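Slide 9, the fridge door fault (take your time here, folks like this one)

So, back in June, we had 3,088 door runs from the Skalham site and I was feeling pretty good about them, I'll admit! Then the arm started squeezing far too hard and tripping its force limit, up to 400 times in one batch. 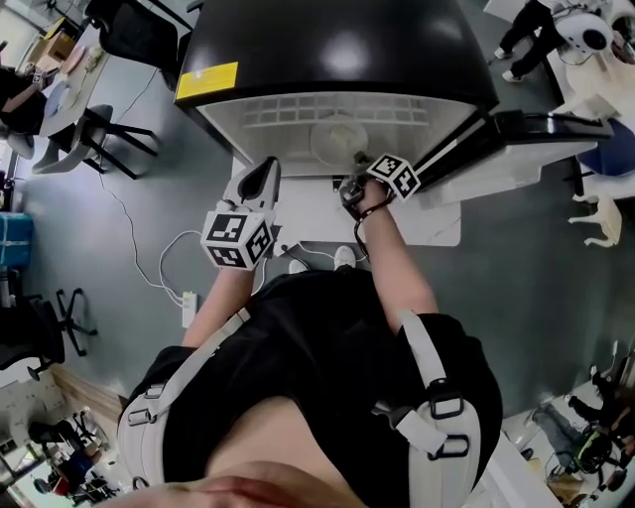 We blamed the motor first, bless it. The trouble was in our width readings, which had drifted after a software update at Gundano. Pause for questions, then on to the fix.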